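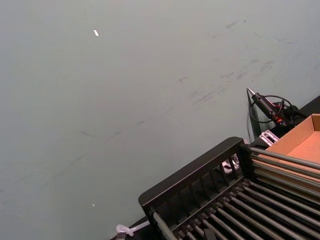

4. Cleaning the panel and setting the rack

Before the rack is put into use, the gray surface around it must be clean. Small marks come from moving parts and boxes over it, and they are normal. Please do this section again after each change of place.

4.1 What you need

Two soft cloths, one for washing and one for drying
Warm water with a little dish soap
A soft brush, for the gaps between the slats
A low cardboard box for small parts

4.2 Cleaning the surface

1. Take all small parts off the surface and put them in the cardboard box. Look also between the rods of the rack, where small pieces like to hide.

2. Wipe away dust, paper bits and white flecks with the dry cloth. Do not press yet. A hard grain under the cloth makes a new scratch.

3. Make the other cloth damp with the soap water and wring it well. Wipe the scuff marks along their direction, not across.

4. If a dark streak stays, put the damp cloth on it for three minutes and wipe again. Do this two times at most.

5. Dry the surface fully.

Note: Thin gray lines which you can see but not feel with the fingernail are only on the top. They have no influence on the use. Lines which you can feel should be written in the care sheet, with the date.

Caution: Do not use scouring powder, steel wool or any cleaner with solvent. The Isum cleaner in the green bottle is for glass only.

4.3 Setting the rack

1. Hold the rack by its thick black frame, with both hands. Never lift it by the rods.

2. Put it down on the surface. Do not slide it to its place. Most of the scuff marks we find are from sliding.

3. Look through the gaps between the slats and check the metal fitting behind. It should sit straight and have no dirt in it. Clean with the soft brush if necessary.

4. Check every rod at the end where it meets the black cross-member. Turn it softly with two fingers. A rod that comes out must be pushed in again until it stops.

5. Keep 9 cm free in front of the rods, so that a sleeve does not catch on them.

Note: If you ordered the rack from Lunadberg, the part number for a spare rod is 266. For racks from Fornia it is 177. The two kinds look very similar but the length is different, so please compare with the old rod before ordering.

4.4 Placing the cardboard box

The box can stand next to the rack. Leave enough space that its folded edges do not push against the rods. A box with low walls is better than a high one, you can reach inside without touching the rack. When the bottom becomes soft or the corners open, take a new one from the Chou shelf.

Caution: Do not put the box on top of the rods, even when it is empty. Rods that are bent a little cannot be made straight again by hand.

4.5 Care sheet

Write each cleaning on the sheet, also when there was nothing special. Questions about the surface go to Po-yen Lui, questions about spare rods to Chih-ming Kwok.

Section last changed: Aug 5, 2026. Step 4 in 4.2 is new.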